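Dunudthorpe Robotics Club forum > Build talk > Bag lifting challenge

punton_parent
2020-11-07
Hello all, we're in a bit of a muddle over the bag lift (5 kits to sort and my kitchen is full of them!). My daughter's team wants to go for the strap every time, but Drolov in the other thread swears by pinching the cloth. Which would you teach first?

Drolov
Cloth, I'm afraid, and I'll go on saying it! A strap flops about wherever it likes, and ours spent most of March chasing one. Get a good fold of fabric and you've got something to hold.

Tarawneh
Lovely to see this come up again, but I do disagree. Fabric is fine on a light bag. Put 600 grams in and ours slid out of the fingers again and again, whereas the strap held nicely once we'd slowed the closing down to 500 milliseconds. Our wrist camera view, lined up on the strap:

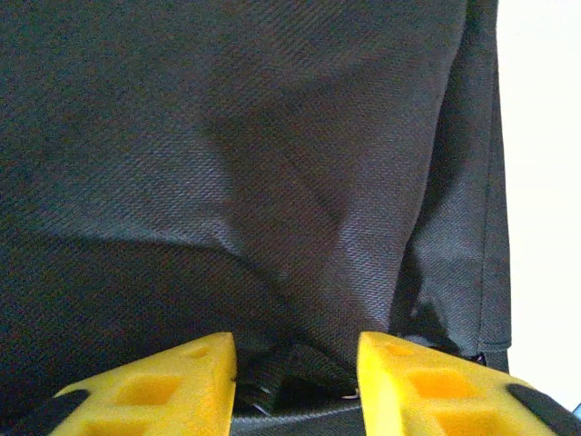
Yellow fingers, black strap between them, grey bag behind.

Drolov
Well, that is a nice bit of lining up, I'll give you that. I'd still have a go at the crease in the middle, mind.

punton_parent
Thank you both, you're very kind. We'll try the strap first and then the cloth, and I'll post the scores when the team has them.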